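# Moving Contacts and Messages from an Old Windows Phone to a Hudik 20

Last updated 4 March 2022

These steps cover moving contacts, text messages and photos from a phone running Windows Phone 8.1 or Windows 10 Mobile to the Hudik 20. They also apply to the Hudik 20 Lite, which has the same transfer menu under a different heading (System > Move Data).

You will need:

- the old phone, charged to at least half
- the Hudik 20, past the first setup screens
- a computer with a free USB port
- a micro-USB cable or USB-C cable for the old phone, depending on the model
- Brudurano Desktop, version 3.1 or later

Version 3.0 of Brudurano opens the same files but drops the second phone number from any contact that has two. Update it before you start.

## 1. Check the firmware on the Hudik

Open Settings > About > Build. The build number must be 902 or higher. Build 902 was released in August and added support for message archives larger than 400 MB. Earlier builds stop reading at that point and do not show an error.

If the build is lower, go to Settings > System > Update and install whatever is offered. Some units need two updates in a row. Check the number again after each restart.

## 2. Export contacts

On the old phone, open People, then Settings, and look at which accounts are listed. Contacts stored in an online account can be exported from that account's web page as a CSV or vCard file. Choose vCard if both are available. The CSV format loses contact photos.

Contacts stored only on the SIM card have to be copied to the phone first. Use Import from SIM in the same menu and wait for the count to stop changing.

Save the export on the computer as `contacts.vcf`. Keep the name in lowercase.

## 3. Back up messages

Messages cannot be copied over USB directly. Use a backup app that writes to an SD card or to phone storage, and set the output format to XML. The resulting file is usually called `sms.xml` or carries the date of the backup.

If the old phone has a screen lock, unlock it before connecting the cable and leave it unlocked. The computer sees a locked phone as an empty device. Work phones may also have a device policy that blocks USB access, and this has to be lifted by whoever manages the phone.
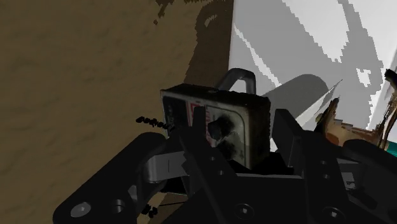 Once the phone shows up in File Explorer, open its storage and copy the XML file to the same folder as `contacts.vcf`. Do not open the file in a word processor. Some of them replace straight quotes with curly ones when saving, and the import will then fail.

## 4. Convert the files

1. Start Brudurano Desktop.
2. Select File > New Transfer.
3. Add the folder that holds both files.
4. Set Source to Windows Phone and Target to Hudik.
5. Set the country code. Numbers saved without a code will be given this one.
6. Click Convert.

The output is a single file with the extension `.bdt`. On our test phone, a Poulain P4 with 1373 messages, conversion finished in under two minutes. Group messages take longer than single ones.

Error 11 means that the XML file contains an attachment the program cannot read. Turn on Skip Bad Attachments and run the conversion again. The text of the message is kept.

## 5. Import on the Hudik

Connect the Hudik and set the USB mode to File Transfer. Copy the `.bdt` file to the Transfer folder at the top level of internal storage. If there is no such folder, create it.

Disconnect the cable. Go to Settings > System > Move Data > From File and select the file. The phone asks to become the default messaging app handler during the import. Accept this. Messages cannot be written otherwise.

Leave the screen on. With the battery saver active, the import pauses when the display turns off, and it does not always resume.

## 6. Photos and video

Photos do not go through Brudurano. Copy them from Pictures > Camera Roll on the old phone to DCIM on the new one.

Files ending in `.nar` are living images made by certain camera apps. The Hudik gallery cannot play them. The still JPEG with the same name can be copied as usual.

## Known problems

**Duplicate contacts.** These appear when the same account is added on the Hudik before the import. Use Contacts > Fix and Merge.

**Messages in the wrong order.** The old phone saved times in local time. Set the Hudik to the same time zone as the old phone, delete the imported messages and repeat step 5.

**Graminow launcher shows no message badges.** Graminow reads the badge count only at startup. Restart the phone.

**Import stops at 99%.** The phone is building its search index. Large archives can stay at this point for several minutes. Do not remove power during this time.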